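Junio 2018

¡Por fin me he puesto con el rincón de manualidades!

Llevaba desde mayo diciendo que lo iba a ordenar y siempre aparecía algo mejor que hacer. Pero este fin de semana me armé de paciencia, puse música y vacié la estantería entera. ¡Qué gusto, de verdad! Salieron 73 tarros, tapones y piezas sueltas que ni recordaba (los conté porque quería saber cuántos huecos necesitaba) y casi la mitad fueron directos al punto limpio.

Empezar por el papel

Lo primero fue cubrir la superficie con papel marrón de embalar, del que viene en rollo. Me encanta trabajar así: todo lo pequeño se ve enseguida, no rayas nada y al acabar lo doblas con el polvillo dentro y listo. El mío lo compré en Stonditton hace un par de años y todavía me queda rollo para rato.

Luego vienen los colores. Uso una cubeta amarilla, otra roja y, en medio, una bandeja azul clarito, poco profunda, que hace de sala de espera. Lo que tengo claro va a su cubeta. Lo que me hace dudar se queda en la azul hasta que me decida, y os aseguro que con las piezas negras pequeñas dudo muchísimo.
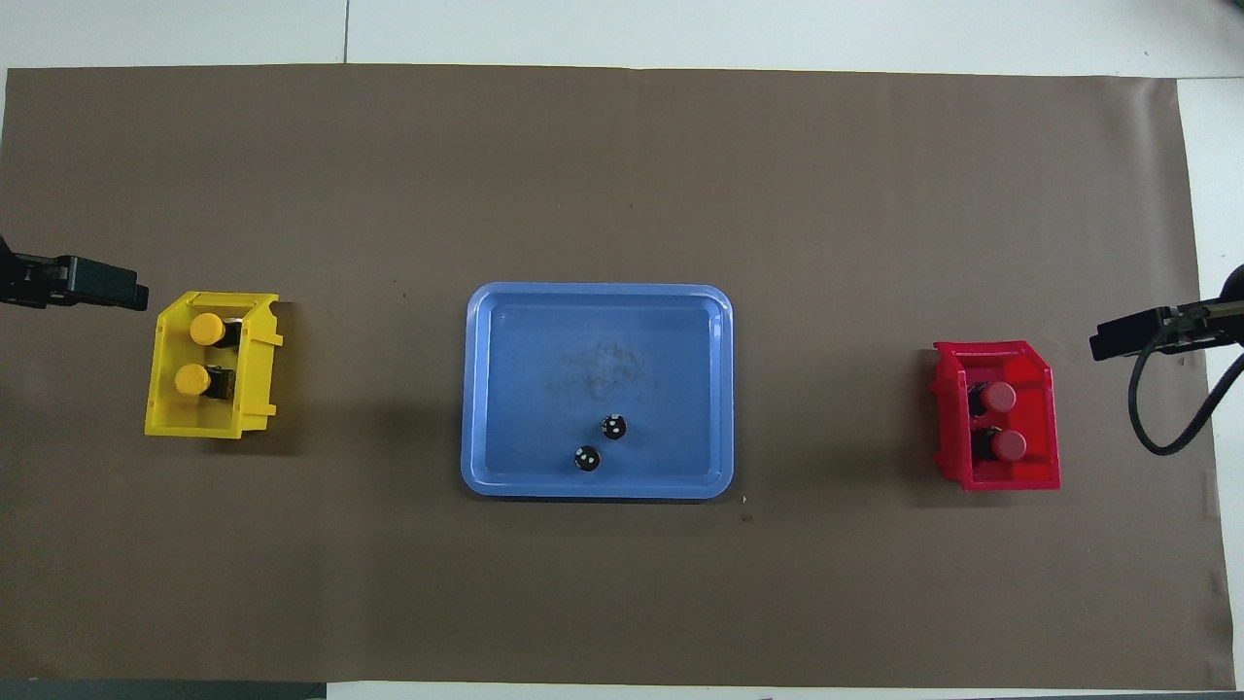 Las cubetas abiertas, mi descubrimiento

Tenía cajas con tapa y las he jubilado casi todas. Con las cubetas abiertas por delante metes la mano y ya está, sin destapar nada, y además se apilan. La amarilla se ha quedado con lo que lleva tapa amarilla, que parece una tontería pero ¡me alegra la vista cada vez que paso!

La bandeja azul tiene una mancha grisácea en el fondo. Probaré con bicarbonato y, si no sale, pues con mancha se queda, que le tengo cariño.

Lo que me falta

Me quedan 2 cajones de pinturas y la balda de arriba, donde guardo los hilos. También quiero poner etiquetas, aunque todavía no sé si a mano o impresas. Si alguien tiene un sistema que le funcione para las cosas redondas que ruedan por todas partes, ¡que me lo deje en los comentarios, por favor!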